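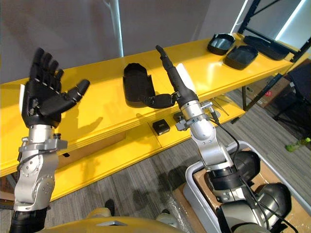

Figure 1. The Nitero cell: five-fingered hand on the left arm, long black tool on the right arm, yellow work surface behind.

Looking After the Nitero Cell: Setup, Care and Minor Repair
Project report, Robotics Practice 2
Dederby College, Morris Building
Submitted 2023-07-12

1. What we were asked to do

The assignment sheet said to "document the commissioning and upkeep of one automated cell." We had hoped for one of the projects where the robot does something. Ours was to keep it in a state where other groups could make it do something, and then to write down how. This report covers the setup before a session, the routine checks, and one repair we made to the right arm.

The cell is a two-armed robot with a yellow body facing a yellow work surface with a narrower level under it. The left arm carries a hand with five fingers. The right arm carries a narrow tool made for reaching past things, which it does, including past things we wanted it to touch. The parts for handling are black, and they are glossy enough in places to bother the vision software.

2. Starting condition

We inherited a binder. It contained a floor plan for a different room and a page headed "Known Issues" with nothing on it. The previous group had logged their hours carefully but had not logged what they did in them.

Our first task was therefore a startup sheet. The first draft had 14 steps. After a session of reading it aloud to each other while one of us followed it literally, we got it down to nine. Four of the lost steps were the same step in different words. The fifth was "make sure everything is OK."

3. Setup

The order matters more than we expected. The final sheet reads:

Walk around the cell and look at the floor.
Check the emergency stop, by pressing it.
Power the controller and wait for the ready light.
Follow each cable on both arms by hand from wrist to shoulder.
Check the wrist screws and clamp rings for movement.
Home the left arm, then the right arm.
Open and close the hand at low speed.
Run the reach test with the parts cleared away.
Put the parts back and run it again.

We home the left arm first because the right arm's home path is the wider of the two. We learned this by doing it in the other order. The stop button works.

The reach test moves each arm to a set of marked positions along the work surface and reports the error at each one. Anything over 2 mm means going back to the wrist screws. On the first day we had a reading of 9 mm and spent the afternoon on the calibration code, which was fine. The tool had been mounted crooked.

4. The cable problem

The right arm has its cables on the outside of the joints. This makes them easy to inspect and gives them every opportunity to catch on the furniture. During our third week the arm began to report a fault at the wrist, but only in some poses, and never when the instructor was in the room.

We moved the wrist through its range slowly with the fault log open. The fault came up when the arm reached forward and the wrist turned inward, the pose that takes up the most slack. With the power off we opened the connector and found a pin that had backed partway out of its housing. We reseated it, closed the connector, and then argued about slack.
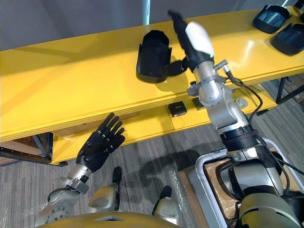

Too little slack pulls on the connector, and too much leaves a loop that can hook on the front edge of the work surface. We tried three routings. The tightest brought the fault back within an hour. The loosest hooked on the edge during the reach test and taught us where the force limit was set. The middle one we kept, and it ran 100 reach cycles without a fault. We would have liked to run more, but another group had the room.

The wrist end of the cable is now on the startup sheet as something to touch as well as look at. A backed-out pin looks very much like a pin.

5. Routine care

The hand needs the most attention for the least drama. Its finger joints have small screws, and small screws work loose. We check them weekly with the Jomow driver, which lives in the drawer marked "tape." We wipe the work surface before each session, as dust on it shows up in the vision output as parts. For one afternoon we had excellent detection of crumbs.

Strong light is still unsolved. The arms throw hard shadows across the yellow top, and the software sometimes gives a shadow an outline and a confidence score. We tried moving the parts and lowering the threshold. A blind would probably cost less than the hours we spent.

6. Work left over

The binder now has the correct floor plan, the startup sheet, and a "Known Issues" page with issues on it. The next group, in September, should replace the wrist connector with a locking type and repeat the cycle test at full speed, which we were not permitted to use. The key to the controller cabinet sticks. Lift it slightly while turning.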